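Teshome College robotics club opens its tabletop packing project to new members

7 November 2021

The student robotics club at Teshome College has begun the second stage of Rallis, a project in which members teach a small arm to put soft objects into a box. The club is also taking names for next term's beginners' group, which has 17 places.

Work takes place on the blue table in the college's activity room, using soft toys and ordinary cardboard boxes.

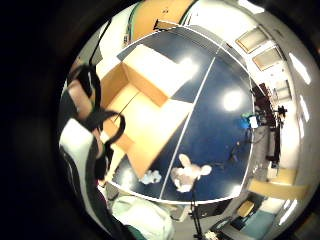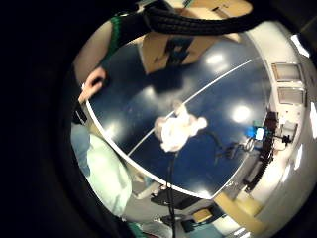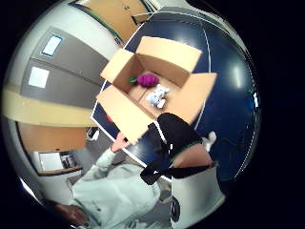
Rallis sessions at Teshome College. Last picture: soft toys inside the open box.

Rallis started in May as a lunchtime exercise. Members wanted a task that was easy to set up and hard to do well. Soft toys suit it because they change shape when they are gripped, and a grip that holds one of them may drop the next.

In the first stage, students recorded 384 short demonstrations by hand. Each one begins with a toy on the table and ends with the toy in the box. The total now stands at 951, and the club expects to go on adding to it until the end of the year. Recordings are checked by a member who did not take part in them. Those with a missed start or a blocked view are marked and left out of training.

The second stage adds crumpled cloths and paper, and changes the position of the box between attempts. Members will compare how the arm copes with a box near the middle of the table and one close to the edge. Early trials with the box turned at an angle have been mixed – the arm often reaches the right place but lets go too soon.

Students do all the programming themselves, working in pairs. One pair looks after the recordings, another writes the control code, and a third keeps the written log. Pairs change jobs every two weeks so that everyone spends time on each part of the work.

The club will enter Rallis in the Druvberg Schools Automation Day, where teams have around ten minutes to show their work and answer questions from visitors. Teshome College is entering 2 teams. The second will show Virov, a line-following cart built by first-year members.

The beginners' group is open to all students at the college and there is no charge. No experience of programming is needed. Sessions last an hour and a half, and all equipment is provided. Names can be left at the college library desk, where copies of the club's project log are also kept for anyone who would like to read them first.

Press enquiries: Teshome College office

Ends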